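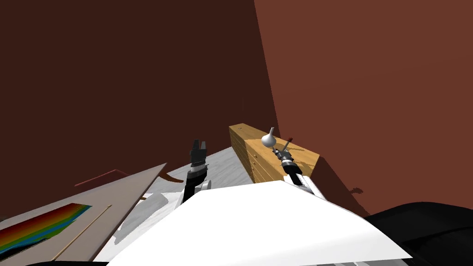 Cultar wrote in reply to the November post that a rule about idle arms is wasted effort, as an arm that holds nothing can do no harm. We have considered the remark with care and do not agree.

The working rules adopted at Flurnville treat both arms of a two-armed robot as active from the moment a task is loaded. When the right gripper is closed on a thin rod close to a vase, an open left gripper over the floor remains subject to the same limits on speed and reach. Simulated runs are held to this as strictly as runs on the machine itself — a habit learnt in simulation is carried over with everything else.

Of the 266 runs reviewed under the present rules, 20 were marked down for contact with an object that formed no part of the task. In most of these the fault lay with the arm that had no work to do. Visser has since asked whether a parked position should be made compulsory. Rule 2 now recommends one, but leaves the choice to the person who writes the task, who must record it before the first run.

Long, narrow items need separate mention. The clearance is to be measured from the free end of the item, and the jaws are not to be used as the reference point. Plurkunville still measures from the jaws, and its results should be compared with ours on that understanding.

Comments on the wording of Rule 2 remain open for 90 days.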